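Shared kitchen and break room: monthly safety check
Jivov Building, second floor
Checked by: Vesna Janevski
Month: October

Exits and walkways
Back door opens fully from inside: OK
Hallway clear to the stairs: NOT OK. Two flattened cartons behind the door. Moved them myself. Please use the bin by the loading dock.
Exit sign lit: OK

Fire
Extinguisher gauge in the green: OK
Extinguisher tag: OK. Tag number 792, wall bracket tight.
Smoke alarm test button: OK
Fire blanket in its pouch: OK, but the pouch hangs behind the coat hooks. Move the hooks.

Electrical
Microwave cord: OK
Kettle cord: NOT OK. Outer cover split near the plug. Taken out of use and tagged. Petkov has been asked for a new one.
Outlet by the sink trips on test: OK on the second press. It stuck on the first. Electrician to look at it before Saturday.

Water and food storage
Hot tap: 113 degrees at the sink. OK
Refrigerator: 39 degrees on the door shelf. OK
Unlabeled food: thrown out. Same note as last month.
Drain under the sink: slow. Ranisex drain cleaner is not to be used with the old pipes.

Surfaces
Counter seams sealed: OK
Worktops free of chips and cracks: OK
Floor mat: corner curls up at the refrigerator end. Tape is not a repair. Replace.

Open items: kettle, outlet, coat hooks, slow drain, floor mat. The Breltis first aid box is short of large bandages, order placed.

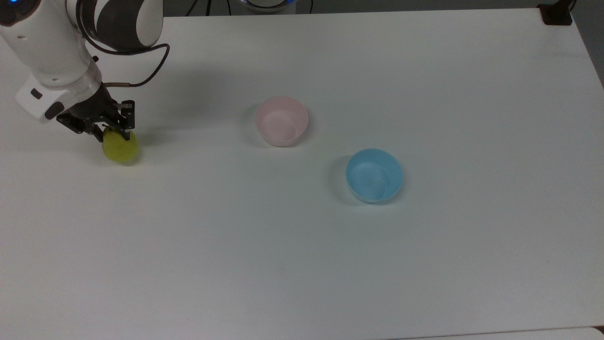

Large white tabletop in both photos; light blue and pink bowls in the second.

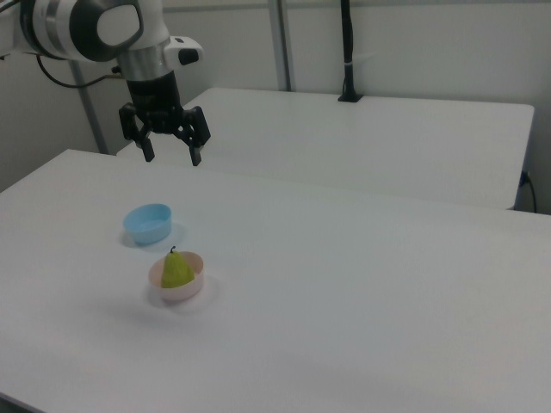
Reading time: 2 min

Comments go to Vesna at the front desk or on the sheet inside the cupboard door. Write the item and where it is. The next check will start with the open items.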